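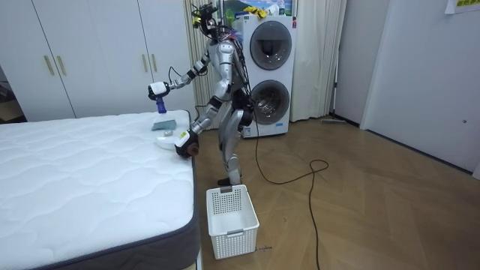 Teaching a Humanoid to Spot-Clean a Mattress: What We Learned from Splitting the Demonstrations in Two

Project report, spring term
Pejman Zamani
April 13, 2020

12 shares | 3 comments

When I picked this topic back in the fall, I thought the hard part would be the spraying. A spray bottle is an awkward thing for a robot to hold, it has to be pointed the right way before anything useful can happen, and the trigger asks for a grip that is firm and movable at the same time. I spent most of my proposal worrying about it. As it happens, the spraying came along fairly nicely, and what ate up the term was the hand that isn't spraying, so most of this report is about that hand. I hope readers who came for the bottle will stick with me!

The task

The robot stands beside a mattress with a spray bottle, a folded cloth and a small dish set out near the edge. It has to pick up the bottle, aim it down at the cloth, spray, put the bottle back, and then wipe a marked patch of the mattress with the damp cloth. In the lab we call the whole routine Matby, after the name of the folder it first lived in, and I'll use that name here too. One arm handles the bottle and the other looks after everything down at mattress level, which mostly means staying close to the dish and being ready for the cloth.

We worked in our bedroom setup, with the wardrobe and the stacked washer and dryer behind the robot. I like working in there. Tasks feel more like real chores than they do on a bare bench, and it makes you think about things like where a person would naturally leave the laundry basket.

How we collected the demonstrations

All of the training data came from teleoperation. I was the operator for most of it, and my arms got quite tired in the first week, until I learned to rest my elbows between runs. Each demonstration started with the items in slightly different places, and I tried hard to vary the angle of the cloth, which I had a habit of laying down perfectly square.

We ended up with 470 demonstrations that we were happy to keep. A demonstration was thrown out if the bottle was dropped, if the cloth ended up on the floor, or if I paused for so long in the middle that the recording was mostly me thinking.

The main idea

The plain way to train on this data is to have one policy learn both arms together for the whole routine. That was our baseline. The version I wanted to try, which I named Wenadico, cuts each demonstration at the moment the bottle is set back down. The first part is the spraying half and the second part is the wiping half, and each half gets its own policy, with a small switch in between that decides when to hand over. My thinking was that the free hand barely moves in the first half and does nearly all the work in the second, and a single policy seemed to get those two moods mixed up. You could watch it happen: during spraying the lower gripper would start drifting toward the cloth far too early, as if it couldn't wait.

Results

We ran 70 test trials for each version, with item positions that were not used in training. The baseline finished the full routine in 24 of them. Wenadico finished it in 42. I counted a trial as finished only if the cloth had passed over the whole marked patch and the bottle was still standing at the end.

The failures were different in kind, and I found that more interesting than the totals. Of the baseline's 46 failures, 18 came from the early drift I described, usually with the gripper nudging the dish or pinching the cloth while it was still being sprayed. I didn't see the early drift with Wenadico at all. Its failures came mainly at the handover, when the switch fired before the bottle was properly down, and the rest were poor grasps on the cloth. A folded cloth on a quilted surface is hard for our gripper, which sometimes takes up only the top layer and sometimes gets a bit of the mattress as well.

What I would change

The cut point was marked by hand, by me, over several long evenings, and I am sure I was not consistent. A second person marking the same recordings would tell us how much that matters. I would also like to try different cloths, as every demonstration used the same one, and I suspect the wiping policy knows that cloth much better than it knows cloths in general.

There is a bit of lab time left in May, and I plan to use it on the switch. Right now it looks at the camera picture only. Adding the gripper opening as an input would be an easy first step, and I have already started on the code for it.

3 comments | Share this report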